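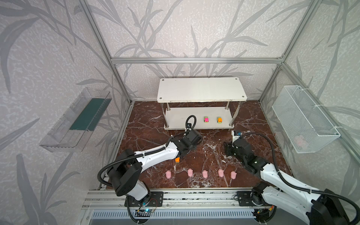 How do people decide which robot to buy?
They start with the job. Someone writes down what the robot has to do, how heavy the things it picks up are, and how far it has to reach. Then they look for a robot that can do that and see what it costs.

The robot is only part of the bill
A robot arm can't do much by itself. It needs a gripper, which works like a hand. It needs something strong to be bolted to, plus cables and a computer. People who plan for robots put all of these on one list called a budget. A budget shows how much money there is and where it will go.

Biljana Stoyanova plans equipment for a workshop in Ledby. In April she had $3,084 to spend on extras for a pair of arms. Her list looked like this:

Grippers and spare fingers: $2,384
Rails and bolts: $600
Small things to practice on: $100

Add those up and you get $3,084 — every dollar has a job. Her first list came to more than that, so she took off a second set of rails.

What are the practice things for?
Robots that will sort or pack have to be tested on real objects. Toys are good for this. A pink pig is round and a toy car has corners, so a gripper has to hold them in different ways. Shelves and baskets are useful too, because the arm has to put things down as well as pick them up.

One arm or two?
Two arms can share the work, or one can hold something while the other moves. But two arms need two grippers and more cable. They also need room so they don't bump into each other. Planners measure the space before they order anything.

Asking for prices
Biljana asked two sellers, Stustora and Fandau, for a quote. A quote is a piece of paper or an email that says what something will cost. Fandau's grippers were cheaper, but shipping was extra. She added the shipping before she compared them.

Words to know
Budget: a plan for spending money.
Gripper: the part of a robot that holds things.
Quote: a price a seller offers before you buy.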